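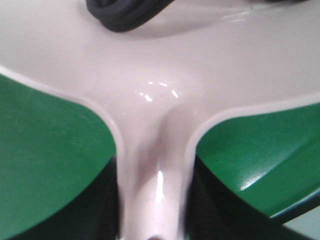

Audrey-Anne Chan reckons that anything you have to turn over twice to work out which way up it goes should leave the house the same day. She put that under my last post, the one about the back bedroom, and added that in her experience white plastic is the worst offender, as it all looks as if it belongs to something important.

Mar 23, 2022
Posted by Clifford Sutherland

I have thought about her rule on and off all week and I don't think I can live by it, but I agree with her about white plastic. I have a good deal of it. There is the glossy white piece with the thick stem, there are the ends and caps from the Plostetti shelving, there are the clips for the bathroom blind, and there is the inside of a soap dish without the outside. None of it is rubbish exactly. Each piece came with something I paid for.

The back bedroom is now done apart from the small stuff. The bed went in July and the wardrobe went to my nephew. I said last time that the large things were the hard part, and I was wrong about that. A wardrobe is one decision. You ring somebody, they bring a van, and by teatime you have a clean rectangle on the carpet. The small things take far longer and at the end of an evening the room looks the same as it did before.

I have been doing it at the desk under the ceiling light, a boxful at a time. I tip the box out and spread things about until I can see all of them. Then I pick up whatever is nearest. I tried starting with the biggest, and I tried starting with anything metal, and neither was any quicker.

Rubber bands and bits of cord get everywhere. There was a dark loop of something lying on top of the white piece and I moved it twice before I bothered to look at it properly. I now keep a jam jar for bands and a tin for cord, and the rule is that they go in the moment I touch them, whether or not I am in the middle of something else. The postman drops bands on the path and I pick those up as well, so the jar fills without any help from the bedroom. If a band has gone sticky or cracks when stretched I bin it. Perished ones leave a brown mark on whatever they have been wrapped round, and I have lost the label off an old tobacco tin that way.

Cord I am softer on. Anything shorter than my forearm goes, unless it is the good waxed sort. The curly kind is a nuisance to store with straight cord as it catches on everything and the whole lot comes out of the tin together. I have started giving each curly one its own paper bag, folded over at the top. It looks a bit silly but they come out one at a time.

Now the white plastic. My difficulty is that glossy plastic shows every speck, so a piece can look grubby when it has only been lying about for a fortnight. I don't like putting things away dirty. If I find it again in two years with a grey film on it I will assume it is worn out and throw it away, and then of course the thing it belongs to will turn up. So I clean first and decide afterwards, which Audrey-Anne will say is the wrong order.

For what it's worth, my method is as follows. Blow the dust off first. If you go straight in with a cloth you push the grit round and put fine scratches in the shine, and on a glossy surface those scratches are all you will see from then on. Then a bowl of warm water with a very small squirt of washing-up liquid, and an old cotton vest cut into squares. Rinse in plain water. Dry with another square straight away or you get water spots, at least you do here, where the water is hard enough to fur a kettle in a month. For creases and the place where one part runs into another I use a soft toothbrush, held nearly flat.

I was given a tub of Kondis, which is a paste for bathrooms, and I tried it on the soap dish. It got the marks off and it took some of the gloss with them. I would keep it for taps. On a part that was dull to start with I suppose it would do no harm.

Yellowing is another matter and I have given up on it. My neighbour swears by leaving things on the windowsill in the sun, and someone else told me that sunshine is what turns them yellow in the first place. I left one blind clip out and kept one in a drawer to see. After a winter they were both the same colour, a sort of weak tea.

Once a piece is clean I ask what it was part of. Any moulded name or number helps, and I look for those with a torch held low to the side, so that raised letters throw a shadow. One of the shelving caps had 1472 on it in tiny figures, and I found the same number on the instruction sheet, which I had kept in the folder with the boiler papers for reasons I can't remember. That was a good moment. I put the cap on the shelf upright it was meant for and it went home with a click. It had been bare for years and I had stopped noticing.

The rest had no number. For those I go round the house with the piece in my hand and hold it up against things. I felt foolish doing it at first. It works about as often as it doesn't, and you do find other jobs on the way. I tightened the handle on the airing cupboard and found that the Stavano lamp on the landing has been standing on three feet. The fourth was in the box. I had taken it for a draughts piece.

Anything I can't place goes in one of the shallow trays on the desk, with a slip of paper saying what it might be. I write the slip in pencil. "Possibly blind, upstairs." "Bathroom?" It stays in the tray until the autumn and then I look again. If nothing in the house has wobbled or fallen down by then, it goes. I have found that I don't mind throwing a thing out if I have given it a season. It's the quick decisions I regret. I once threw away a small plastic foot and spent the next year with a folded bus ticket under the corner of the freezer.

On trays, I do recommend shallow ones. I used to use deep boxes, on the grounds that they hold more, and that is just the trouble with them. Whatever goes in first is never seen again. The ones I have now came from the hardware shop on Beaulieu Road, meant for seedlings I think, and they are 300 millimetres wide, so two sit side by side on the shelf with room for my fingers. The bottoms have drainage slots. I lined them with old wallpaper, pattern side down, as small white parts are hard to see against roses.

I would also say something about lighting. An overhead bulb makes bright spots all over anything shiny and you can't tell a glint from a chip. I bring the landing lamp in and turn the ceiling one off when I want to check for cracks. Cracks matter more than dirt. A cracked clip will hold for a week and then let go in the night, and if it is holding up a blind you will hear about it. I run a fingernail along any place where the part narrows, which is where they tend to fail, and if the nail catches I don't keep it. I don't bother with glue on those. It has never held for me where there is any pull on the joint, and it makes a mess of the shine.

Audrey-Anne also asked what I do with screws. Same tin as my father used. It has never been sorted and it never will be, and I can nearly always find the one I want by shaking it and waiting for it to come to the top.

As for the room itself, I am aiming to have it decorated before the summer. I would like a plain colour, and the desk moved under the window, and one shelf for the trays and nothing else on it. The carpet will have to stay for now. There is a dent where each leg of the bed stood and I have been told that an ice cube left to melt in the dent will bring the pile back up. I've done one and will look at it tomorrow when it has dried.

I have left comments open. If you have a way of storing blind clips that keeps the pairs together I would be glad to hear it. I have tried pegging them, and the pegs came off in the drawer. Someone suggested an egg box last time, and I have been saving them, but the lids don't stay shut once the clips are in, so at the moment I have an elastic band round each one, which means the jar is going down a bit.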